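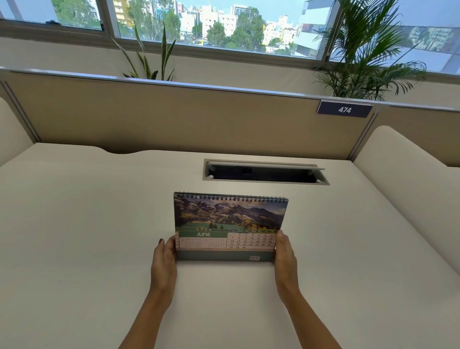
Desk calendar, Sunday-start grid: last days of the month printed in the fifth row

Mirjana Vasić
I am setting up paper calendars for the shared desks in our office, one per desk, so that people can write their booking on the date itself. All of them are the same model, a landscape sheet on a black wire spiral along the top edge. Most months give no trouble. June 2026 starts on a Monday, so the first row has a blank under Sunday and then runs 1 to 6, and the 28th to the 30th sit in the fifth row where everyone looks for them. May is the problem. The 31st is in the top left cell, ahead of the 1st and 2nd, which are under Friday and Saturday.

One booking has already gone wrong over this. Someone wanted Sunday the 31st at desk 474, went to the bottom row, found it ended at 30, and wrote the name in the cell for the 24th.

I have been through the stack to see whether this was a misprint in a single copy. It is in every copy I opened. 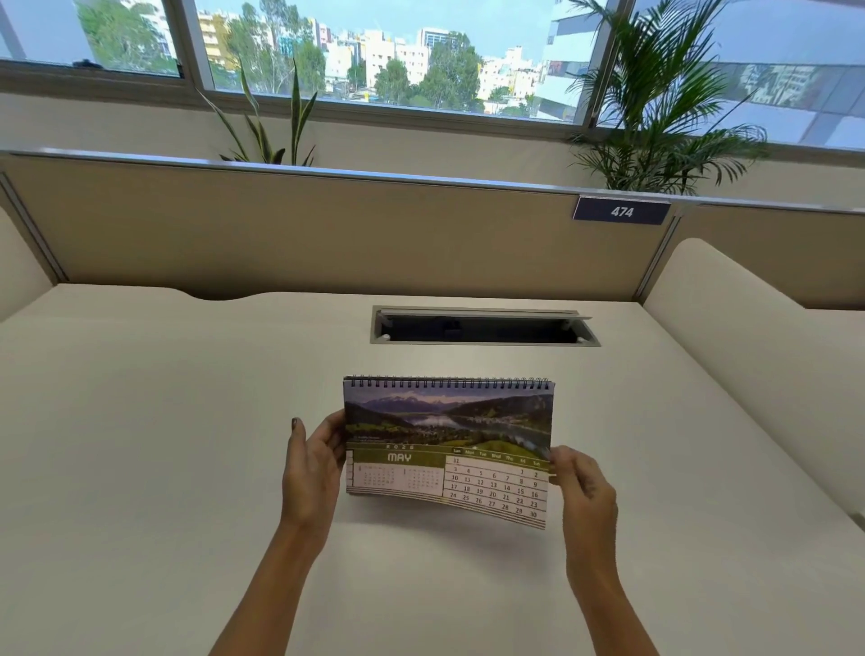

My questions are the following. First, is this a recognized layout or a printing error I can send back? Second, which other months in 2026 will do it? Third, is there a way to correct it on paper without replacing the calendars? The order was 589 copies, so I do not want to do anything by hand that takes more than a minute each.

A smaller matter: when I turn a page by the lower right corner the sheet bends a lot before it goes over the wire. I would like to know if that will tear the holes by December.

Clem Faulkner
It is a recognized layout. The grid has a fixed number of rows, in your case five. A month needs a sixth row in two cases only, if weeks start on Sunday:

Month of 31 days starting on a Friday or a Saturday.
Month of 30 days starting on a Saturday.

The printer then has to add a row, split a cell with a diagonal (24/31), or carry the leftover dates up to the unused cells in the first row. Yours does the third. The date is still in the correct weekday column, so the supplier will not treat it as an error. I would not expect a refund.

For 2026 the list is short. May starts on a Friday and has 31 days, so the 31st is left over. August starts on a Saturday and has 31 days, so the 30th and the 31st are both left over and should appear under Sunday and Monday in the first row. No other month that year needs six rows. Check August in your copy before you print anything, as some publishers carry dates up in one month and split cells in another.

Correction on paper: put a small label on the bottom strip below the grid, reading "31: see top row". Removable label stock is enough. You need one label for May and one for August on each copy. Do not stick it in a date cell, where it will use up the writing space.

Siamak Parsa
just buy ones that start on Monday, we did and never had this

Fulvio Vitale
A Monday start does not remove the problem, it moves it to other months. With weeks starting on Monday, a 31-day month needs six rows if it starts on a Saturday or a Sunday. In 2026 that is August (Saturday) and March (Sunday). November starts on a Sunday and has 30 days, so that one needs six rows as well. For this particular year you would have three affected months in place of two.

I agree with Clem on the label. If you want to spend less time per copy, leave the calendars alone and put one printed notice at each bank of desks.

On the tearing: take the sheet near the middle of its lower edge, lift it straight up and carry it over the wire in one motion. Pulling from one corner puts the load on the holes at that end. With one turn a month I would not expect damage. Damage comes from leafing back and forth to check dates, and the two small calendars for the neighboring months are there to save you doing that. If a sheet catches, look for a wire loop that has opened and close it gently with flat pliers.

Mirjana Vasić
Checked August. The 30th and 31st are in the first row, Sunday and Monday, as Clem said. I will use labels for both months.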